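Packaging Basics, Unit 4 - Bottles and Closures
Handout to go with the lecture. Bring it to lab, we won't reprint.

Reading: Thiele ch. 3 (skip the part on glass). Slides from Veronica Bogdan's guest talk go up when she sends them.

1. Why bottles look the way they do

Most drink bottles start as a preform. Small thick tube, neck already finished. Heated, stretched with a rod, blown out against a cold mold. Neck doesn't change in any of this, so thread size gets decided first and the body gets designed around it. Students always do it backwards.

Stretching lines up the polymer chains. More stretch = stronger wall, up to a point. Center of the base hardly stretches, so it's the weak spot. Stress cracks like to start there.

Two base types to know:
Petaloid - rounded feet with valleys between them. Fizzy drinks.
Champagne - pushed up in the middle, stands on a ring. Older style, needs more material.
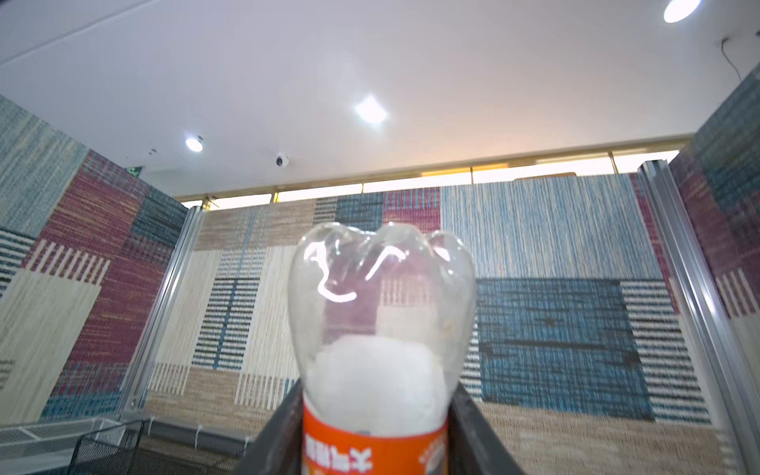 Why does a soda bottle need feet when a still water bottle can get by with a nearly flat base?
Pressure from the gas pushes a flat base outward until it bulges and the bottle rocks. The lobes are close to rounded already, so they carry the load mostly as tension in the wall and the bottle keeps standing.

Know this for the midterm. Draw it from the side and from underneath, label foot, valley, gate.

2. Labels and sleeves

Wraparound label - strip with glue at the two ends. Cheap, fast, comes off fairly easy at recycling.
Shrink sleeve - follows the shape, room for lots of printing. Can confuse the sorter if it covers the whole bottle, the machine reads the sleeve and not the plastic under it.
Pressure sensitive - peel and stick. Watch the adhesive, some of it won't wash off.

Case from lecture: Holmgren changed from full sleeve to a short wraparound on their Bitero line. Sales people hated it, lost most of the back panel text. Recycler at Pollby was happy. Look at who pays for what here - the filler pays for the label, somebody else pays for the sorting. Comes up again in unit 6.

3. Caps

Parts: shell, thread, liner or plug seal, tamper band.
Too tight and older people can't open it. Too loose and you lose gas on the shelf. Torque gets checked twice, right after capping and again later when the plastic has relaxed a bit. The second number is lower. That is normal, dont panic and retune the line.

Tethered caps - cap stays on the bottle after opening. Drinkers complain, litter counts are the reason.

4. What happens after the bin

Collect, bale, sort, grind, wash, float/sink. PET sinks, most caps float, so the two seperate in plain water. Nice cheap step. Leftover contents and stuff pushed inside a bottle are a pain, they add weight and dirty the wash water.

Clear PET sells best. Tinted is worth less, dark colors can be missed by the optical sorter.
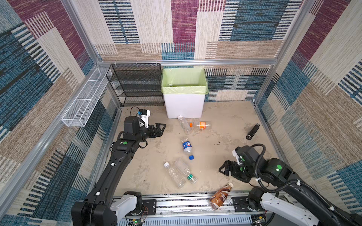

5. Homework, due before the September review

a) Vidard data sheet: batch of 2974 bottles, 73 rejected at the base check. Give reject rate as a percent, one decimal.
b) From the same sheet, 30 of the rejects had an off-center gate. Suggest one cause in the preform stage and one in the blowing stage.
c) Pick any bottle at home. Sketch base, neck and label type. 200 words on what you'd change to make it easier to recycle.

Hand in on paper. Show working for a), no marks for the bare number. Questions to Annelore Thiele after class, not by email please.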